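Pettigrew Fruit Swap: Your Questions

What is the swap?
If you have a tree that gives you more than you can eat, you bring the extra and go home with something different. That's the whole idea, and we love it! We started with a handful of streets near Pettigrew Park and last season 1,536 pounds of fruit changed hands.

When and where?
Mornings at the Lurus parking lot, December through April, on the dates posted at the gate. Tables open at 8. Come early if you want Meyer lemons – they go fast.

Do I need a tree to join?
Nope. Plenty of people trade jam, herbs, eggs or seedlings. There are 146 households on the list now and a good number of them don't have a yard at all.

How ripe should my fruit be?
Ready to eat within a few days is perfect. Citrus can stay on the tree until the night before, so please don't pick it a week ahead and leave it in a hot garage. Persimmons are the exception (we have a lot of feelings about persimmons), so label them soft or firm. 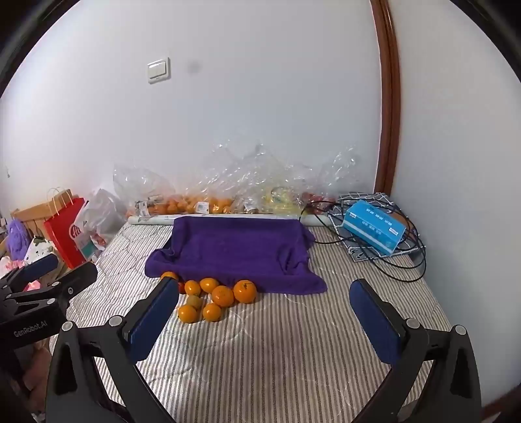
One reader wrote to us that she twists her mandarins off by hand and always tears the skin at the top, and was there any trick to it? Yes! Use clippers and snip the stem close to the button. A torn mandarin starts to go moldy quickly and takes its neighbors with it, so eat those ones at home.

Should I wash it first?
Please don't. A wipe with a dry cloth is plenty. Wet fruit packed in a box spoils faster, and everybody washes their own before eating anyway.

How do you decide what's a fair trade?
We don't use points or weigh one thing against another. You bring what you have and take what you'll use. The only limit is 2 grocery bags per household in the first hour, then it's wide open.

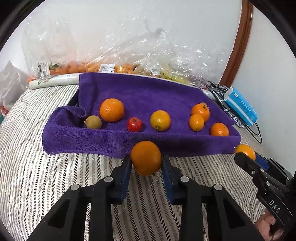 After that first hour you really can fill your trunk, and we'd be thrilled if you did. Whatever is left at closing goes to the Stedora kitchen for marmalade, and those jars show up on the trade table the next time around. The blood orange one is so good.

Can I bring fruit with spots or scars?
Of course. Wind scars and rough patches are only on the skin. Leave out anything with soft spots, holes or a sour smell.

What about pests?
Shake off leaves and twigs before you pack up. If your street is under a fruit quarantine, the fruit has to stay home until it's lifted – check the county map if you're not sure.

How do I sign up?
Fill out a card at the Pirer Street library desk or just show up with a bag. Cards are on the left, next to the seed drawer.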